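Second week with the hand-held grippers at Workalel. We've got the Demska pair and the Trevaskis pair on loan until the end of August, so I'll put notes here as I go.

Same job for both: pick up a shallow white tray with one gripper on each side. It's harder than it sounds. The walls slope and the corners are round.

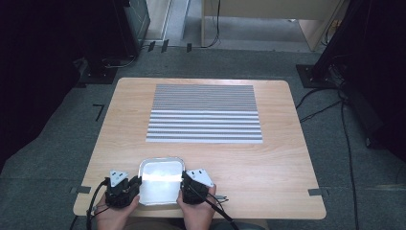

Two-handed hold on the tray, striped mat behind.

Each pair gets 20 lifts a session. Both are cabled, and I'd take longer leads over almost any other change. I've logged 589 lifts so far between the two.

The rim is where they differ. One jaw goes outside, one inside, and you want them square before you close. Brass eyelets at the pivots are a nice touch - less slop than bare plastic in my experience.

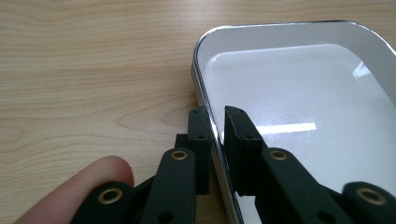
Gadgate: We had the same trouble with rims and ended up gluing thin rubber on the jaw faces. Cheap fix, lasted 400 cycles before it peeled.

Good to know, thanks. I'll try rubber on one pair and leave the other bare.

Corners next. I've been going in just short of the curve, where the wall is still straight enough to get both faces on it.
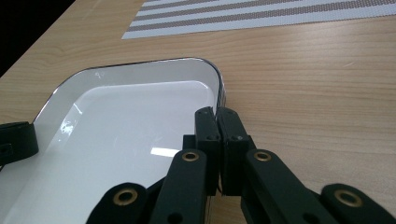

Go any further round and the grip gets fussy, and you spend your time correcting your wrist angle. Rubber goes on tomorrow morning, then another 20 lifts each.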